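Relside parcel handling, progress to the end of May

We have 257 usable demonstrations against the 2000 in the plan. Joon-young Seol and Sipho Modise record in the mornings. Another 28 takes were thrown out after review, mostly for late grasps. 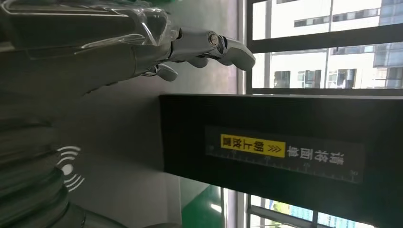
I would not read much into the early training result. The model was tested on the same station it learned from, and Baek has yet to send the second set of parcels - we asked twice. Of the usable takes, 117 come from a single operator.

Until Ju-won Moon has run the test at another station, I can't recommend paying for more recording hours.

Tanveer Hashmi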